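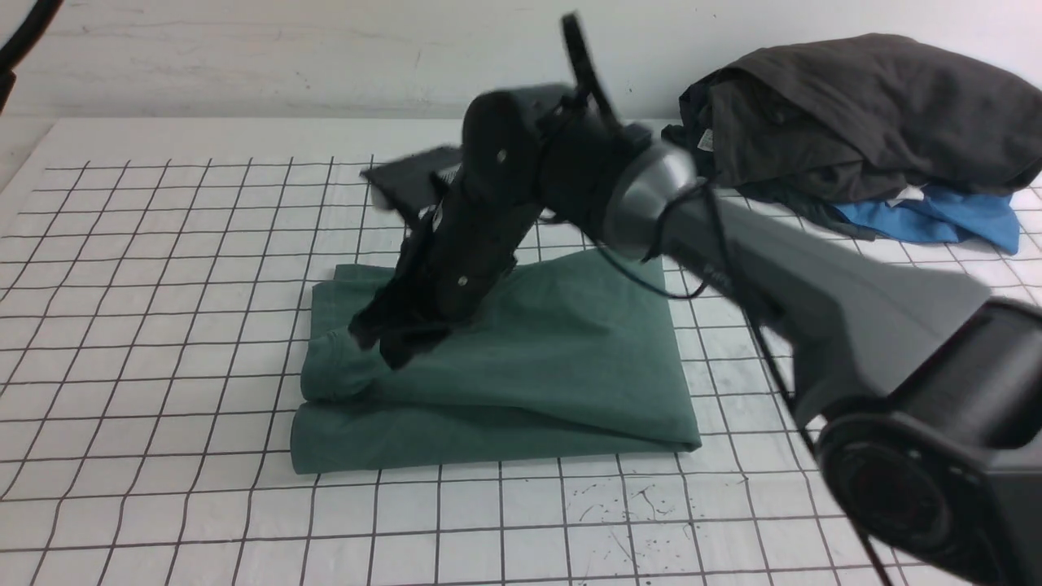

What is the difference between a single and an album track?

A single is a recording chosen to be released and promoted under its own title, with its own release date and usually its own artwork. An album track is issued only as part of the longer work. The same recording can be both, and most singles by album artists are.

Unit 3: Singles, Premieres and the Release Campaign
Popular Music and Its Industries
Instructor: Roya Arabzadeh

This handout accompanies the third lecture and should be read before the seminar. Terms set out here will be used without further definition in the written assignment.

Formats and their names

Students often meet the word "single" in sources from different periods and assume it refers to the same object. In the vinyl era it meant a disc, most commonly seven inches across, with one song on each side. The second side, or B-side, frequently held material that was not on the album. The 12-inch single allowed longer running times and louder cuts, and it became the preferred format for dance music. Under downloads and streaming the term describes a status given to a song, and there may be no physical object at all.

When citing a single, give the format you consulted. An edit made for radio may differ from the album version in length, in its introduction, or in the way it ends, and an argument about song structure can fail if the wrong version has been used.

The premiere

A premiere is an arrangement in which one outlet presents a song or video before it is available elsewhere. The outlet gains readers or listeners for a short period. The artist gains a written introduction and the attention of an audience that already trusts the outlet. Payment is not normally part of the arrangement, although advertising may be bought from the same outlet separately — a point to which we return in Unit 5.

Premiere texts are promotional in origin and should be read as such. They tend to name the label, the album and the next concert within the first few lines. Adjectives are plentiful. They remain useful as evidence of how an act was positioned at the time, and they often preserve dates that appear in no other source. 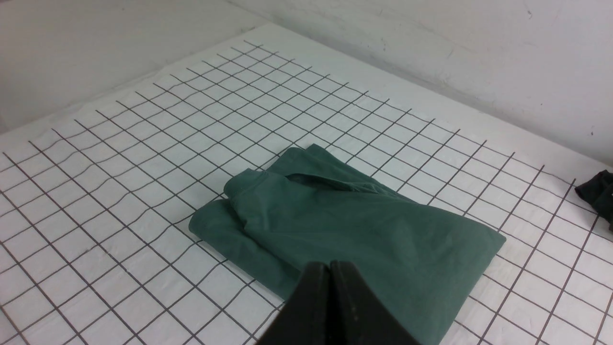
Case study: Vitton, "Plevumwood"

The duo Vitton released the song "Plevumwood" through the small label Fomport in December, ahead of a debut album. The label pressed 1036 copies of the vinyl single and sent the video to one website for a premiere on the morning of release. A free concert was held the same evening.

Consider the following in preparation for the seminar:

1. The single was not the song the band had been closing its concerts with. What might a label look for in a first single that a live audience does not?

2. The B-side is a remix by the producer Sánchez. Compare its opening with that of the A-side, paying attention to when the voice enters.

3. December is commonly regarded as a difficult month for new acts. Identify one advantage the date may have offered.

Written work

Submit a commentary of no more than 12 paragraphs on a release campaign of your own choosing. Include at least one premiere text, one review and one piece of material issued by the artist or label. Recordings should be listed separately from written sources. Topics must be approved by the instructor before drafting begins.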